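**Can I drop off bricks without sorting them first?**

Yes. Bag or box them as they are. We sort by color on Thursday, and mixed lots are fine - just take out batteries, coins and food.

**How much do you have?**

The Sumbridge room holds roughly 2000 bricks in the 2-by-4 size, plus plates and wheels in the drawers under the window. The borrowing sets are packed from the same stock.

**What comes in a borrowing set?**

Each set has 18 bricks in mixed colors and a card with building ideas. You can keep it for six weeks. If you need more time, ask Yi-chun Tse at the desk.

**Do you take scratched bricks?**

Light scuffs don't matter. We throw out anything cracked, chewed or warped, and any brick that no longer grips its neighbor.

**How should I wash them?**

Lukewarm water and a little dish soap, in a mesh bag if you have one. Shake the water out of the tubes underneath and leave the bricks studs up on a towel overnight. No dishwasher, no hair dryer.

**My child wants to line them up instead of building. Is that OK?**

Of course. Rows on the floor are a good way to sort colors. Please pick them up before you leave, as they hurt to step on.

**I lost a piece. Do I have to pay?**

No. Tell Bahman Soltani when you return the set and he will fill the gap from the spares. 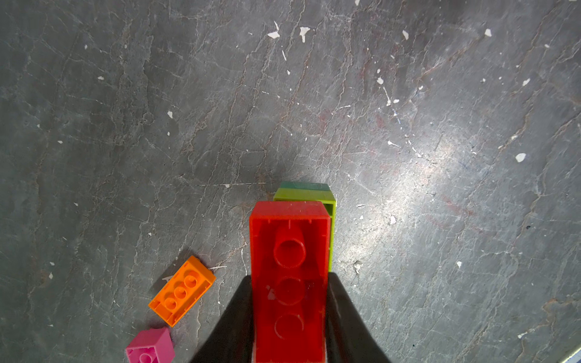 *Sumbridge, March*

Red, orange, lime green and the darker teal green each have their own bin. Please keep the two greens apart when you put bricks away.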